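Seasonal Family Tour Guide - Trolwood Travel, Vemberg office

Posted February 18, 2026
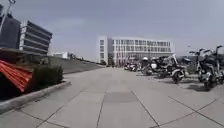
About the job

Trolwood Travel runs guided day trips and short walking tours for families visiting Vemberg and the lake towns north of it. We are hiring two seasonal guides for the coming summer. The contract runs through the end of October, with a possible extension for people who want to work the winter museum program.

You will report to Sebastião Meireles, who manages the guide team and sets the weekly schedule.

What you will do

Lead walking tours of the old town, two hours each, with groups of up to 17 guests
Ride along on the Prerkness coach trip and give the commentary on board
Check tickets, hand out maps and keep the headcount at each stop
Adjust the route when there are strollers, wheelchairs or tired children in the group
Answer questions about restaurants, restrooms, parking and bus times
Write a short trip report at the end of each shift

Most shifts start at 8:30 a.m. Coach days are longer and finish in the early evening. Guides work five days a week in high season, and weekends are part of the rotation.

What we are looking for

Fluent spoken English. A second language is a plus but is not required
Experience with groups - teaching, camp work, coaching or guiding all count
Comfortable walking on hills and cobblestones in any weather
Current first aid certificate, or willing to take the course before the season starts
At least 18 years old and legally able to work here

You do not need to know the local history already. New guides get a paid training period and a route handbook, and they shadow an experienced guide before taking a group alone. A driver's license is useful but coach trips have their own driver.

Pay and benefits

Hourly pay depends on experience and is discussed at the first interview. Tips are yours to keep. We provide a rain jacket, a transit pass and lunch on coach days. Shared housing is available at the Granström house, a short walk from the office. Rent is taken out of your paycheck, and rooms go to guides from out of town first.

How to apply

Send a resume and a short letter to the Vemberg office, or drop them off at the front desk. Put reference number 746 on both. In the letter, tell us about a trip you took as a child or with children, and what you would have changed about it. Include your earliest start date and any weeks you cannot work.

Interviews are held in person or by video. The second interview is a practice tour with two of our guides as your guests.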